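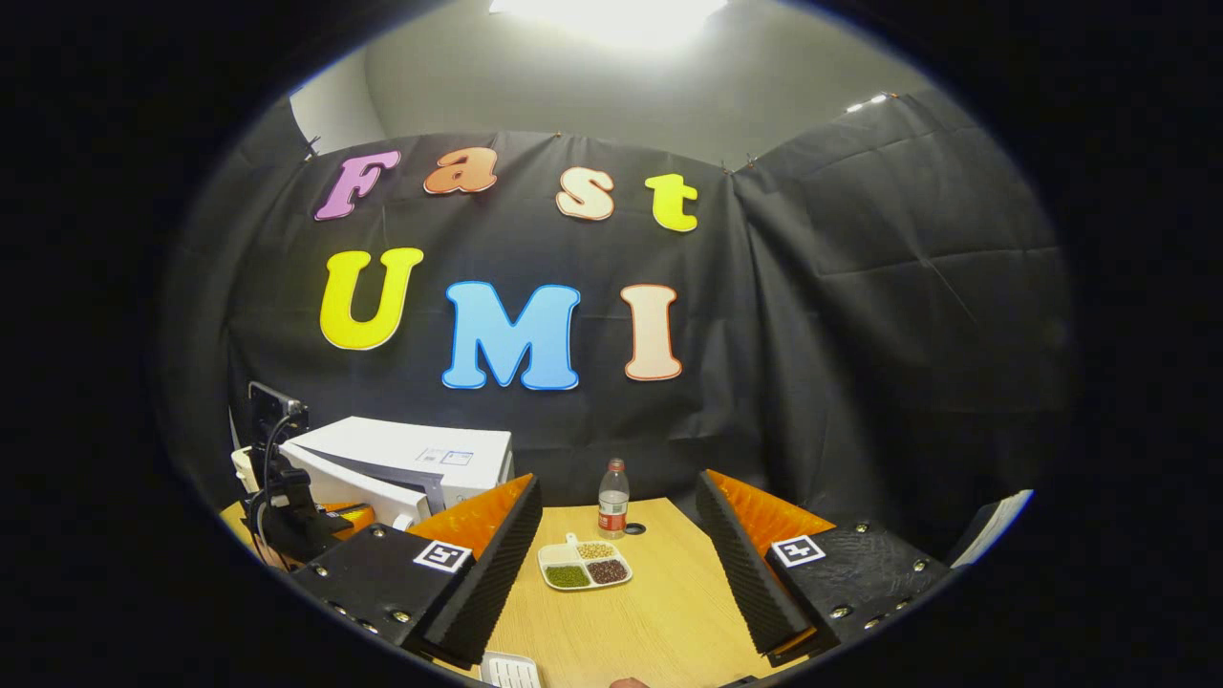 Small landlords promise faster deposit refunds, but tenants have heard it before

A group of rental agencies led by Miltska said in September that it would return security deposits within nine days of a tenant moving out, down from a wait that can now run to two months. The pledge covers apartments managed by Miltska and by Rajan, a smaller agency that works mostly with student housing on the east side of town.

It is a promise, and so far it is only that. The two companies have put out a one-page statement, which does not say what happens if a refund arrives late. There is no penalty, no interest on the money held, and no outside party to check whether the target is met.

Kavitha Sundaram, who manages tenant accounts at Miltska, said the change would come from doing inspections on the day the keys are handed back. Until now the company has sent an inspector when one was free.

"Most of the delay is paperwork sitting in a pile," she said. "We can fix that ourselves."

Why the pile was allowed to grow is a question the statement leaves alone. Miltska made a similar announcement two years ago, when it told renters that an online form would cut the wait in half. The form exists. Tenants who used it this summer say it sends an automatic reply and then nothing for weeks.

Isabelle Fehr, who runs a free advice desk for renters, keeps a record of the complaints that reach her. She logged 84 deposit disputes in the past year, and 61 of them involved a refund that came after the date the landlord had given. She is careful to say that people with no complaint don't come to see her, so her list can't show how common the problem is. Still, she doubts the new target will change much.

"Nine days from when?" she said. "If the clock starts after the cleaning bill has been settled, then you can take as long as you like over the cleaning bill."

Asked about this, Miltska said the count would begin "once the unit is confirmed ready." It did not say who confirms it. Rajan sent a short reply saying it supported the pledge and had nothing to add.

The agencies will handle payments through Undetent, an accounting service that both already use for rent. That should at least mean fewer paper checks going to old addresses, a regular gripe among students who leave town the same week they move out. Undetent charges a fee on each transfer – and the statement is silent on who pays it. Sundaram said tenants "should not expect" to be charged, wording that falls some way short of a no.

One large name is missing. Mimar, which manages several of the older blocks near the river, was invited to join and declined. The company said its current terms were clear and that it returned deposits "in a reasonable time." Fehr said Mimar turns up in her records too, though she would not say how often.

Renters moving out this month are not covered. The pledge applies to leases signed or renewed after the statement was published, so the first refunds under the new terms may not come due for a long while. Anyone with an older lease is still bound by whatever date is written in it.

Fehr's advice to them has not changed: take dated photos of every room, get the handover form signed, and ask for the refund date in writing before giving back the keys.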